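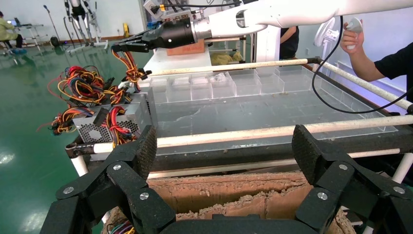
Albane Maillard
Grow room support, Flornstead

Ticket: Leaves curling and yellow on one side of the tent, week 3 of flower
Product: Dindard tent controller, with the Gilbert exhaust fan
Status: Open, waiting for customer

Thursday, 8:40
The customer grows four plants of Bidlow at home, with a license, in soil. The two plants on the left side have leaves which curl up at the edges, and the lower leaves become yellow. The two plants on the right look healthy to him. He feeds all four the same and he asks if the controller is broken, as it shows 20 percent more humidity at night than before.

I asked for these things: the pH of the water that goes in and the water that runs out, the distance from the lamp to the top of each plant, and the night settings of the fan.

Thursday, 10:15
He answered. The pH going in is 6.4. The runoff is 6.3 on the right and 5.6 on the left. The lamp hangs 30 cm above the left plants and a little more above the right ones, because the left ones stretched after he changed the light hours. The fan is off during the night. He did not know this. He says he never touched the night setting.

I looked in my notes for the Dindard. After a power cut, the night program goes back to "fan off" if the small battery inside is empty. He confirmed there was a power cut in his street in April, before he moved these plants into the tent. So the humidity number is probably correct and the sensor is fine. I told him not to replace the sensor for now.

Thursday, 11:05
Instructions sent:
1. Replace the battery in the controller, then set the night program again by hand. Fan at low speed, all night.
2. Raise the lamp on the left side by about a hand. If the lamp cannot hang at an angle, put the right plants on something to bring them to the same height.
3. Water the left plants one time with plain water at pH 6.5, until a good amount runs out. Measure the runoff again. No food at this watering.
4. Do not cut the yellow leaves yet. I would like to see if the yellow goes higher.

He asked if he should flush all four plants. I said no, the right ones are good and I prefer to leave them in peace.

Thursday, 15:30
The customer called. The new battery is in, and the night program stays in memory after he pulls the plug and puts it back. Runoff on the left is now 6.1, better than this morning. He also found that the left pots stand directly on the tray and the tray had old water in it. I asked him to empty the tray after each watering and to lift the pots a little.

He wanted to know if the curled leaves will become flat again. The old ones, I think not. He should look at the new growth only.

Still open:
- humidity reading from the first night with the fan running
- runoff on the left side at the next normal feeding
- one photo of the left plants with the grow lamp off, in normal room light, because in the purple light I cannot judge the yellow

If the night humidity stays high with the fan on, the next step is to check the carbon filter for blocked air. He has not changed it since he bought the tent.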